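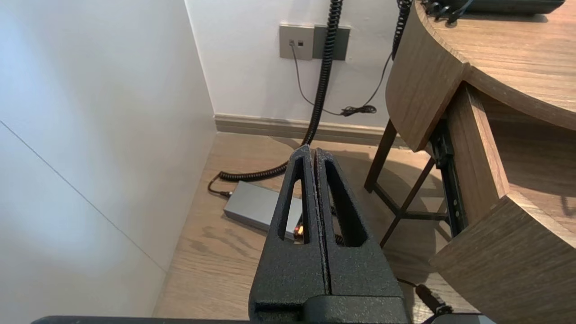

Sevosis Facilities and Cabling Group

Wall Outlets and Loose Cable, Carnegie building

README, last changed 3 Jul 2026
Maintained by Ezequiel Cabello

What is in the set

Photographs of wall plates, jacks and the cables near them, taken at floor and desk level in the Carnegie building. There are 850 pictures from 158 outlet positions. A position is one stretch of wall, even where two plates sit side by side, as with the light grey plate and the darker one next to it in the opening picture.

Labels

plate: the faceplate, with or without a socket
jack: a socket with or without a cable in it
run: a cable that can be followed from a jack along the wall
bundle: cable lying tangled or looped near the floor
coil: coiled cord of the handset type

A thin wire that leaves a jack and meets a bundle is labelled as a run up to the bundle and no further. Plates with no visible socket still get the plate label. Please don't guess what is behind them.

Files

positions.csv gives the room, wall and position number. labels.csv has one row per label. Room names follow the January floor plan, so the two rooms merged later are still listed separately.

Known problems

White cable on white wall was often missed in the first pass. 193 pictures were relabelled for this and are marked 2 in the pass column. Coils hanging in front of a plate hide part of it, and the plate outline is drawn only where it shows.

Corrections go to Ezequiel, with the position number.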